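# Common Ground Rules for Hand-Guided Data

Laboratories that teach robots by recording human hands have, until lately, written their own rules. The result is a patchwork. A session logged at one site may be unusable at another for want of a note on how the grippers were set or where the table stood.

The Kollosier guideline, circulated in draft in April, is an attempt to settle the matter. It runs to 103 clauses in three parts, covering the workstation, the operator and the record. Gevar and Zwane, the two centres that trialled the draft, submitted 3738 recorded sessions for review.

Part 1 is the most prescriptive. The work surface must carry a printed grid, and its position is to be checked at the start of every shift. Objects are placed by grid square, never by eye. Cables from hand-held devices must leave the operator's wrists free to turn.

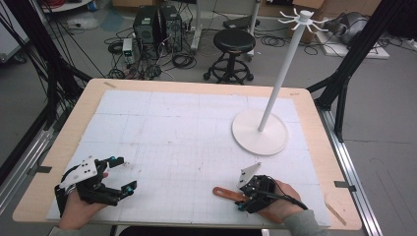 *A hand-held gripper in each hand, over a gridded work surface with a mug tree at right.*

Part 2 concerns the people doing the work. Operators are to rest between blocks, and may decline a task without giving a reason. The fingertip pads are inspected before use and replaced in pairs — a provision Zwane asked for after its own trial.

The record has drawn the most comment. Failed attempts must be kept and labelled, a requirement that smaller laboratories regard as costly to store. Belley, which maintains the shared archive, has offered to hold such material centrally for two years. Submissions on that clause remain open, and the grid specification will be published separately.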